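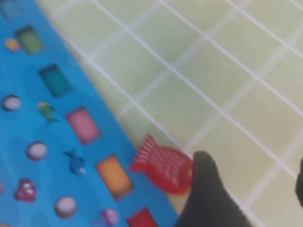

Cleaning and storing wooden puzzle boards

Printed boards tolerate very little water. Wipe with a barely damp cloth, then dry flat for 50 minutes before the pieces go back. Dust collects in the recesses; a dry paintbrush lifts it out.

Never scrub the artwork.

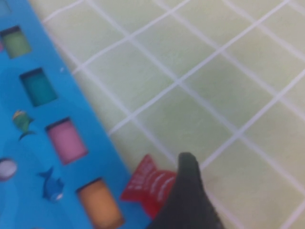 Color-matched slots make missing pieces easy to spot. Check them before putting the board away. On a blue board, sage-green, teal, pink and orange blocks each stand out in their own recess — an unfilled slot would show at once. Look along the edge of the board too, as small items end up on the floor beside it.
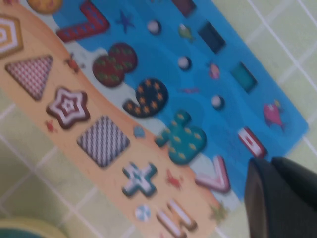
Sea and beach board with patterned shapes along the sand.

Store boards flat, heaviest at the bottom. If a piece binds in its slot, sand the edge lightly with fine paper and test the fit after each pass.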